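# Storing Dry Goods: Notes on Containers, Portions and Pests

Updated November 8, 2018

These notes cover flour, rice, dried beans, lentils, oats, sugar and salt kept at room temperature in a home kitchen. Spices and coffee are left out. Times and amounts are for a house with ordinary heating and no basement.

## Where to put the shelf

Pick the coolest cabinet that stays dry. The cabinet over the stove is the worst in most kitchens, and the one next to the dishwasher vent is second. An inside wall is better than an outside wall in climates with cold winters, where the back of the cabinet can sweat.

Put a cheap thermometer with a humidity reading on the shelf for a week before moving anything in. Leave the door closed as it would be in normal use. If the humidity stays above 60 percent, fix that first. A gap of an inch behind the back row of containers helps air move. So does taking the paper liner off the shelf.

Beans and white rice tolerate a warm shelf. Whole wheat flour, brown rice, ground flaxseed and nuts do not, and should go in the refrigerator or freezer if they will not be used within two months.

## Containers

Glass jars with a rubber gasket seal well and do not pick up smells. They are heavy and should stay below shoulder height. Replace the gasket when it feels stiff or shows cracks when bent.

Clear plastic boxes with a snap lid are lighter and stack better. Check the lid by filling the box a third full of water, closing it and turning it over above the sink. If it drips, use it for items still in their own bags. Rectangular boxes waste less shelf space than round ones. Rounded inside corners empty more completely than square ones, and they are easier to wipe.

The Trendora two-quart box holds a four-pound bag of sugar with headroom. The Clevik box sold in the same size does not, though its lid is tighter. I use Clevik for flour and Trendora for everything that pours.

Metal cans are fine for flour. They are a poor choice for salt, which will rust the seam.

Do not top off a container that still holds old stock. Empty it, wipe it, let it dry overnight with the lid off, then fill it and put the old remainder in a small bag on top. Use the bag first.

## Filling and labeling

Label the body of the container and leave the lid blank. Lids get swapped. Masking tape and a soft pencil work and come off clean. The label needs the name of the item, the month it was bought and the cooking ratio if there is one. For brown lentils I write "2/16, 1:3, 25 min." and nothing else.

Cut the cooking directions from the original bag only if they differ from what you already do. A drawer full of cut-out panels is of no use.

For filling, a wide-mouth canning funnel is faster than a scoop. Set the container on a tray to catch spills. Fill to an inch below the rim.

## Dried beans

Sort beans when they go into storage. It takes a few minutes and means the container can be used straight from the shelf on a weeknight. Spread one or two handfuls at a time on a light-colored plate. Remove stones, clods of dirt, split skins and anything shriveled. Small beans such as adzuki need more care than large ones, as a small stone is closer to them in size. Do not wash them at this stage.

Once sorted, tip the batch into a bowl, look it over a final time, and transfer it to the box. Measure servings by volume with a cup or scoop that is used for that purpose only and kept dry.
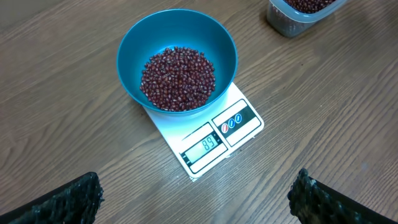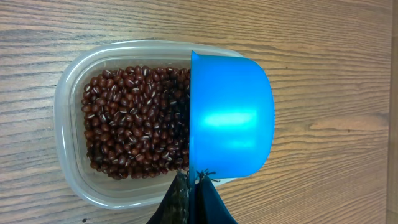
*Small red beans in a bowl, and in a clear box with a blue scoop.*

One cup of small dried beans weighs close to 200 grams and cooks up to a little less than three cups. For a pot of soup for four, use one cup. For a side dish, use one and a half.

Small beans do not need an overnight soak. Rinse, cover with cold water by two inches, boil for five minutes, drain, and start again with fresh water. Simmer with the lid ajar. Begin testing at 45 minutes. Beans that are still hard after two hours are old, and more time will not help much. A quarter teaspoon of baking soda per pound in the soaking water helps with old beans of the larger kinds. More than that and they taste of soap.

Red kidney beans are a separate case. Soak them at least five hours, discard the water, and boil hard for a full ten minutes before lowering the heat. Do not start them raw in a slow cooker.

Salt may go in at the start. Hold tomatoes, vinegar and molasses until the beans are tender.

## Flour and meal

Freeze new flour for four days before shelving it. Leave it in the store bag, put the bag inside a zip bag, and press out the air. When it comes out, let it return to room temperature unopened. Opening it cold draws moisture onto the flour and it will cake against the paper.

Cornmeal gets the same treatment. Stone-ground cornmeal then goes back in the freezer for good.

Weigh flour for baking. If measuring by cup, stir the container first, spoon the flour in lightly and level with a straight edge. Dipping the cup directly into a packed container can add an ounce.

## Pests

The usual insects are the pantry moth, the flour beetle and the bean weevil. Signs of each:

- **Moth:** webbing in the corners of bags, clumped grain, small larvae on the ceiling near the cabinet.
- **Flour beetle:** reddish-brown specks that move, and an off smell in the flour.
- **Bean weevil:** neat round holes in the beans, with powder at the bottom of the container.

Throw out anything infested in a tied bag, and take the bag outside the same day. Vacuum the shelf, the peg holes and the hinge cups. Wipe with hot soapy water and dry fully. Moth larvae will get into the thread of a screw lid, so wash those as well.

Sticky traps catch male moths only. They tell you whether there is a problem. Put one Rocha trap in the cabinet and write the date on it. Two in one cabinet is no better. In February I had 19 moths on one trap in a week, and the source was a bag of birdseed in the hall closet, well away from the kitchen. Check pet food and birdseed before emptying the pantry.

Bay leaves have had no effect in my cabinets.

## Moisture

Salt and brown sugar are opposite cases. Salt cakes from taking up water, brown sugar from losing it. A few grains of raw rice in the shaker take care of the first. For brown sugar, a piece of unglazed clay soaked for 15 minutes and patted dry will keep a box soft for a month or two. To rescue a hard block, put it in a bowl, cover with a damp towel and microwave for 20 seconds at a time.

Keep a steaming kettle away from open containers. Shaking pasta or rice out of the box above a boiling pot puts steam into the box, and the last inch will clump. Measure into a dry cup first, then step to the stove.

The Kaltis drying packets sold for closets are not marked for food use. Use food-grade packets or none.

## Rotation

Arrange each row with the oldest at the front right. Any fixed rule will do if everyone in the house follows it.

| Item | Shelf, sealed | After opening |
|---|---|---|
| White rice | 2 years | 1 year |
| Brown rice | 6 months | 3 months, cold |
| Dried beans | 2 years | 1 year |
| White flour | 1 year | 8 months |
| Whole wheat flour | 3 months | 2 months, cold |
| Rolled oats | 1 year | 6 months |

The figures are for best quality. White rice and beans past these dates are safe if dry and free of insects.

## Corrections and additions from readers

Cyril Whitlock points out that gasket jars will not close properly if flour dust gets under the ring. Wipe the rim with a dry cloth each time. A damp one makes paste.

Asuka Murakami rinses rice in a bowl set inside a sieve, so that the bowl can be tipped without losing grains. She also marks her rice box at the four-cup line on the outside with tape, as the signal to buy more. I have since put the same mark on the oats.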